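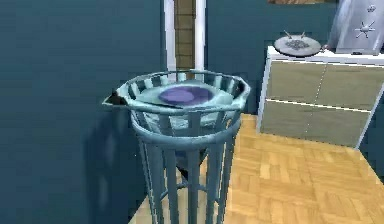

Melati Ismail had the room open on the left screen and the arm's log on the right. The arm itself was behind her, parked with its elbow up, at the back of the Ellar building. Its name was Miah. It had been stopped since Thursday.

The fault was in the wrist. Miah would reach over the basket, close on the purple cloth, lift it, and quit with a torque warning at joint six. Vernari, who had bought the cell, wanted it running by Monday.

She ran the lift in the simulated room first. The arm in there came down over the round basket, took the cloth, and went up without complaint. She ran it 12 times and it never stopped.

"So it's the hardware," Plarkitz said. He was eating a sandwich over the tool cart.

"Or the room's wrong."

"The room's a room. It's got a parquet floor."

She didn't care about the floor. She cared about the mass of the gripper, which somebody had typed into the model in February, when Miah had a different gripper. She opened the tool file on the real controller and found the same number. It was the old one.

"When did we change the fingers?" she asked.

"Spring. After the pads tore."

"Did you weigh them?"

Plarkitz looked at his sandwich. Then he went and got the scale.

They locked out the power, hung the tag on the switch, and took the gripper off with Plarkitz holding it from underneath. One of the four bolts was finger tight. Melati set it apart from the others on a rag. The gripper weighed 17 percent more than the file said.

She cleaned the flange, checked the seal on the wrist, and found no grease where there shouldn't be any. The cable had a shiny spot where it had been rubbing on the bracket. She moved the clamp back and wrapped the spot. Then they put the gripper on again with new bolts, crossing from corner to corner with the torque wrench, and she typed in the weight and the center of mass in both places.

It was past 11 by then. Plarkitz took off the tag and stood outside the fence.

At a quarter of full speed, Miah reached over, closed, and lifted. The cloth came up. The log stayed clean.

"Again," Melati said.

She let it go on while she wrote up the sheet. She put down the bolt, the cable and the weight, and signed it Saturday, June 8, 2019. On the line for parts she wrote four bolts. Plarkitz wanted to know if he could go home.

"After full speed," she said, and turned the dial up.

We use cookies to improve your reading experience. By continuing to use this site, you agree to our cookie policy. Accept | Manage settings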